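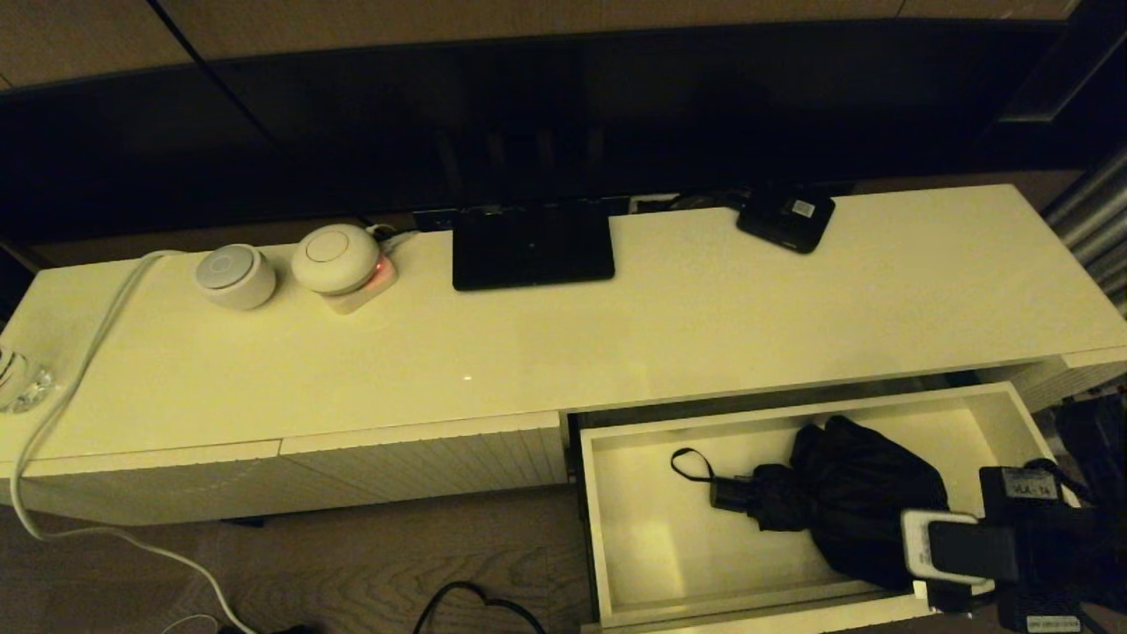 Drucken | Per E-Mail senden
Kategorie: Handbuch > Arbeitsplatz einrichten
Lesezeit: 2 Minuten

4.3 Aufräumdienst an Schubladenmöbeln einrichten

Dieser Abschnitt gilt für Teams der Hausreinigung, die den Rorkik in möblierten Wohnungen von Flolance einsetzen. Der Greifarm übernimmt das Öffnen und Schließen der Schubladen. Die Kontrolle des Inhalts bleibt beim Personal.

1. Möbelplan in Fliltine öffnen und die Wohnung auswählen.
2. Kabel am Boden prüfen. Was im Fahrweg liegt, zur Seite legen und nicht abziehen.
3. Gläser und andere zerbrechliche Teile an der Möbelkante im Plan als Sperrzone eintragen.
4. Rorkik mit 80 cm Abstand zur Möbelfront abstellen und »Front anlernen« starten.

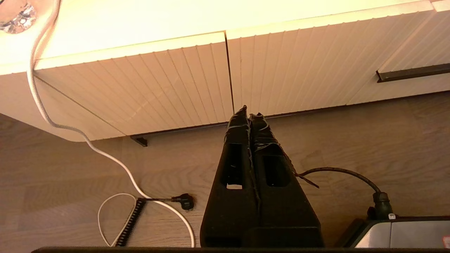 Abb. 8: Greiferfinger vor der weißen Möbelfront, Kabel auf der Fläche davor

ACHTUNG: Während des Anlernens nicht zwischen Greifer und Möbel fassen. Erst den Halt-Taster drücken, dann eingreifen.

5. Jede Schublade einmal öffnen und schließen lassen. Meldung 868 bedeutet, dass die Front nicht erkannt wurde - in diesem Fall Schritt 4 wiederholen.
6. Inhalt der offenen Schublade ansehen. Fundsachen wie Schirme oder Schlüssel wie bisher in die Fundliste eintragen.

Hinweis zur Arbeitsteilung: Das Bücken an niedrigen Möbeln entfällt weitgehend. Dafür kommen Wege zum Gerät und Eingaben am Tablet hinzu, vor allem in den ersten Schichten.

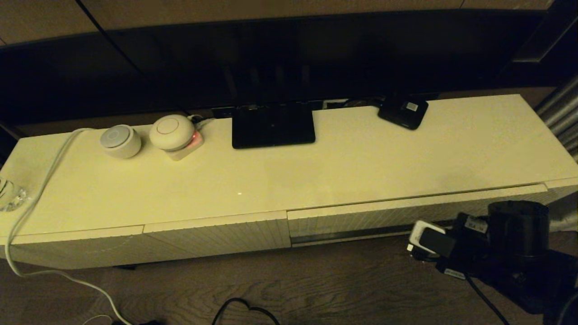
Die Zeit dafür gehört zur Arbeitszeit und wird im Schichtplan als »Einrichten« gebucht. Eine Person betreut höchstens ein Gerät. Wer noch keine Einweisung nach dem Guérin-Leitfaden hat, arbeitet nur zu zweit daran.

7. Nach dem letzten Möbel den Arm in Parkstellung fahren und das Protokoll abschließen. Es bleibt 24 Stunden bearbeitbar.

Hinweis: Das Protokoll erfasst Möbel und Meldungen, keine Arbeitszeiten einzelner Personen. Störungen bitte mit Wohnungsnummer melden - ohne sie lässt sich der Möbelplan nicht zuordnen.

Weiter mit 4.4 Sperrzonen ändern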